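Soft Hands, Sticky Work: An Afternoon With Essam Amrani

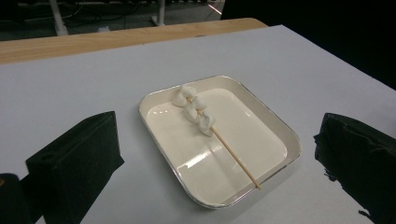 WERNANCE - Nov 17, 2022

Essam Amrani has a habit of squeezing things while he talks. On the afternoon I visited him at Nosarwood, the small workshop where he tests grippers, it was a marshmallow, and he had pressed it quite flat before he noticed and put it down. "Sorry," he said. "You stop thinking of them as food after a while."

He has spent most of this fall comparing hand-held grippers, the sort a person carries through a task so the movements can be recorded and later passed along to an arm. Two designs are in the running. One is the Kabbaj, a hard-fingered tool with thin pads, which he has used since March. The other is the Witavby, which is newer and heavier and, in his words, "a bit of a pillow." He likes them both, and it took me most of a pot of mint tea to find out which one he likes better.

I asked him first about the skewers, because I had walked in expecting bolts and blocks and had found marshmallows threaded on a wooden stick in a white tray with a silver rim. Amrani laughed and pulled up a stool for me.

"Everybody brings me blocks," he said. "Blocks are lovely, I have nothing against blocks, but any gripper on the market will pick up a block. A skewer is thin and it rolls. Then you have the marshmallow at the other end, and it's wide and soft, and if you squeeze it, it remembers. So in one object you have two problems that want opposite things from your fingers. I was so pleased when I thought of it, I called my sister!"

The test itself is simple enough to tell. The skewer goes in the tray, the gripper comes down over it with the fingers open, and the operator has to close on the bare wood, lift, and set it down again on a paper sheet without the marshmallows sliding along the stick. Amrani had planned on 900 lifts with each tool. He is well short of that with the Witavby, and he blames the tray.

"It's the walls," he explained, running a thumb along the inside of one. "They slope. When the stick lies corner to corner with its point up against the rim, you've got a little gap under the wood, and that's a gift. When it lies flat on the bottom you have nothing to get under. With the Kabbaj I can sneak a fingertip in. With the other one I have to come at it from a different angle, and my wrist complains by lunchtime."

His colleague Ayman Benjelloun, who looks after the cameras and had been listening from the next bench, wanted it known that the tray gives him trouble as well. A camera on the gripper sees the glare move each time the hand moves, he told me, and a shiny white floor under white marshmallows is about as unkind a picture as he could ask for. He had suggested a matte blue tray. Amrani had turned him down.

"People eat off shiny white things," Amrani said. "I can't have a gripper that only works on blue."

"He's been saying that for 2 months," said Benjelloun, quite cheerfully, and went back to his screen. They seem to get along very well.

We talked for a long while about weight, which I hadn't thought would interest me and which did. Amrani thinks makers worry too much about grip force and too little about how a tool feels on the 16th lift of the morning - whether the trigger has a soft spot, whether your elbow has somewhere to go. He keeps a notebook of complaints from everyone who has tried either gripper, and he read me a few pages of it. Most were about the trigger. One just said "cold."

So which would he pick? He took his time over that, and refilled both our glasses first.

"For the stick, the Kabbaj. For the marshmallow, the other one, no question, it's gentle, it's a very kind tool. If you made me buy one today with my own money I'd take the Kabbaj and sew something for the fingers myself. But ask me again when the lifts are done. I've changed my mind before, and Ayman keeps a record of it."

He walked me to the door with a fresh bag of marshmallows under his arm, still talking about triggers, and asked whether I had any ideas for what to try after skewers. I suggested ripe figs. He wrote it on the back of his hand.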